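How to Strip an Old Desktop Tower for Parts (and Keep Most of Your Skin)

5th December
Posted by the Devar workshop

Every house has one. It sits under a desk nobody uses, or in the cupboard with the Christmas lights, and it was going to be dealt with in September. It is a desktop tower of respectable age, and inside it are several things worth having and a great many things worth taking to the tip.

What follows is the way we take them apart at Devar. It isn't the fastest way. The fastest way involves a larger screwdriver and a good deal of regret. We have done 252 towers like this and the number of parts broken by impatience still beats the number broken by anything else.

What you need

A medium crosshead screwdriver with a decent tip. A magnetic one is nice. A small flat one for persuading clips. Something to put screws in, and an egg box is hard to beat. A soft cloth or an old towel for the tower to lie on. Sticky labels and a pen. An anti-static wrist strap if you own one, and if you don't, get into the habit of touching bare metal on the case before you touch anything green.

A torch helps. So does a dry paintbrush, because there will be fluff, and some of it will have been in there long enough to vote.

If you want a proper parts tray, we use the Demico one with the lid. It has 12 compartments and you will fill four of them and put biscuits in the others.

Before you open it

If the machine still starts, start it. Copy off anything you want to keep. Do this even if you are certain there's nothing on it, and especially if it belonged to a relative, who will remember the holiday photographs the morning after you have wiped the drive.

Shut it down properly. Switch off at the wall, pull out the mains lead, then unplug everything else. Press the power button once more and hold it for a few seconds with the lead out. Nothing will appear to happen, and that's fine.

Never open the power supply itself, the metal box the mains lead goes into. Take it out whole and leave it whole. It can hold a charge after it has been unplugged, and there's nothing inside you want.

Getting the side off

Lay the tower down on the towel with the removable side facing up. On most office machines this is the side away from the motherboard, and on most office machines you will guess wrong first. Look at the back. If the sockets for keyboard and screen are at the bottom as it lies, you have it the right way up.

Some cases have a latch. Some have two thumbscrews. Some have a sliding catch which was designed by someone with longer nails than yours. Release whatever it is, slide the panel back a little, and lift. If it refuses, it has found a screw you missed. It hasn't rusted shut and it isn't glued, whatever you are starting to believe.

Put the panel somewhere you won't stand on it.

Clearing the way

Take a photograph on your phone before you touch anything. Then take another, closer. You will think this is unnecessary right up to the moment you are holding a thin cable with a two-pin plug and no idea where it lived.

Brush out the fluff, holding the fan blades still with a finger as you go. Now label the cables. The thick bundle from the power supply goes to the board in two places, usually, one large plug and one smaller one near the processor. Both have a clip that has to be squeezed. Squeeze, rock gently, and pull on the plug. Pulling on the wires works too, once.

Flat data cables come off straight. The narrow ones often have a little metal tongue to press. The tongue is easily missed, and the socket it is gripping comes off the board with surprising grace.

The drives

Take the drives out before anything else that matters. They are the part with your life on them, and they're generally the easiest to remove.

In many office towers the hard drive sits in a plastic caddy, and caddies tend to be in some cheerful colour so that whoever is working on it knows where to put their hands. Squeeze the two sides together, and it slides out. If it slides halfway and stops, check that you unplugged both the data cable and the power. You didn't, did you. Neither did we.

The drive will come out of the caddy by bending the plastic outwards just enough for the pins to leave their holes. Do this over the towel. Keep the caddy, whatever happens, since replacements sell for silly money and an identical machine always turns up a week after you bin one.

Optical drives are held by a latch or by a couple of screws, and come out through the front once the plastic bezel is off. Unless you have a stack of discs to read, this can go straight on the recycling pile with its head held high.

Expansion cards

Any cards in the slots come next. There'll be a screw or a hinged clamp at the back of the case. Undo it, and if it is a long card look for a small plastic catch at the far end of the slot. Press the catch, hold the card by its edges and ease it up evenly. Wiggling it end to end is fine. Wiggling it side to side is how slots get wider.

Old sound cards and modems are worth very little, except to one man on a forum, who will pay the postage and thank you warmly.

Memory

Push the white or black tabs outwards at both ends of the stick and it lifts itself. Hold it by the edges. Put each stick in its own bag with the size written on the bag, because the writing on the stick is printed for ants.

The processor and its cooler

Take your time over this bit. The cooler is held on by screws or clips, and the paste beneath it may have set like old toffee. Undo the screws a turn or two each, working diagonally, until all are loose. Then twist the cooler a few degrees each way before you lift. If it won't twist, a hairdryer on low for a couple of minutes usually wins the argument.

With the cooler off, wipe the paste from the processor using a lint-free cloth and a drop of isopropyl alcohol. It is now shiny, and you may admire it briefly.

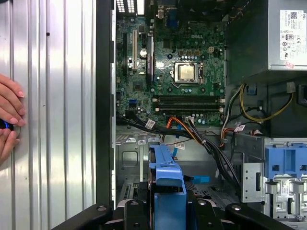 Can I leave the processor in the board if I'm selling the two together?

Leave it in, with the lever locked down, as the socket is the best box it will ever have. Mention the processor model in the advert and note which memory it was last used with. Buyers like a pair that is known to get along.

If you do want it out, press the lever down and slightly sideways, let it swing up, and open the bracket. Lift the processor straight up by its edges. On boards where the pins are in the socket, don't touch them, breathe on them heavily, or let a sleeve go near. If you have the plastic cover for the socket, fit it. If you haven't, tape a bit of clean card across the bracket and write DO NOT PRESS on it, which everyone will take as a challenge, but you'll have tried.

The board itself

Most boards are held by six to nine screws. Take them out and put them in a compartment of their own. Before lifting, run a finger round the edge for any cable still attached. There is always one, and it is always the front panel lead.

Slide the board a little towards the front of the case to free the sockets from the back plate, then lift. Hold it by the edges or by the bare cooler bracket. It goes into an anti-static bag, or a plain cardboard box if you have run out. It doesn't go on top of a silver bag, a carpet or the cat.

Pop out the coin battery if the board is being scrapped and put it with the battery recycling.

What to keep and what to let go

Keep the drives until you have wiped or destroyed them. Keep the memory, the caddies, the processor, any graphics card, and a handful of screws. You'll want the screws. We keep ours in an old Drerner coffee tin which has reached a weight of some concern.

The case is mostly steel and the scrapyard will have it. The power supply goes whole to the electricals skip. So do the fans, unless they are quiet, in which case put them in the drawer with all the other quiet fans you're going to do something with.

Label the bag with the make and model of the tower. Ours just says "Bermúdez shelf, box 1046" in biro, and we know exactly where that is.

Putting the tools away

Count your screwdrivers before you close the case up for the scrapyard. The small flat one will be inside it.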